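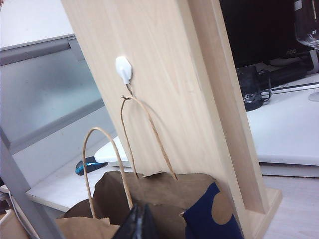

Before you change anything on your Instagram page, write down which three or four colours you want people to remember. I did this very late, when I already had 276 posts and every row looked like it belonged to a different person. My own list was made from quiet things: pale pine, the brown of a kraft paper bag with a twisted paper handle, the white of a small adhesive hook stuck on wood. Yours can be loud, with orange and pink. The method is the same for both.

Step 1. Look at your last 30 posts together

Open your profile on the phone and take a screenshot of the grid, as many screens as you need. Make the screenshots small, so that you cannot read any text in them. Which pictures do your eyes go to first? In my case it was a green salad from a hotel breakfast, and my page is about home and paper crafts. I archived it. Archiving is better than deleting, you can bring the post back later and the comments are still there.

Step 2. Choose one main colour and two helpers

The main colour should be in more than half of your pictures, but it does not need to fill them. A wall, a table or a sleeve is enough. Maribel Arboleda, who helped me with my first grid, uses mustard as her main colour and it is sometimes only a button.

The helper colours come in every third or fourth post. If you have difficulties to choose them, take one that is lighter than the main colour and one that is darker.

Step 3. Fix the light before you fix the filter

Take your photographs at the same place and at the same time of day for two weeks. I stand with my back to the kitchen window between ten and eleven. In March the light there becomes more yellow and I have to move the table a little. Turn off the ceiling lamp! One warm lamp in the corner makes white paper look like old cheese, and no filter will repair it nicely.

Step 4. Make one edit and save it

In your editing app, prepare one picture until you like it, and save the settings under a name. Mine is called Balanberg, after the place where I took that picture. For the next pictures, use the saved settings first and then change only the brightness. If you feel you must change five more things, the photograph was probably taken in the wrong light and you should go back to step 3.

Step 5. Plan nine posts ahead

Nine posts fill three rows. You can use a planning app, but I cut small paper squares and move them on the table. Put a close picture next to a picture with a lot of empty space. Do not put two faces side by side, and keep text posts to one in each nine.

When the order is good, write the captions all on the same evening. They will sound like the same person.

A question I got by e-mail from Stellan Ekström: should old posts be edited again? You cannot change the photograph in a post that is already published, so I leave the old ones and let them move down the page. After 18 new posts, a visitor needs to scroll quite far to meet them.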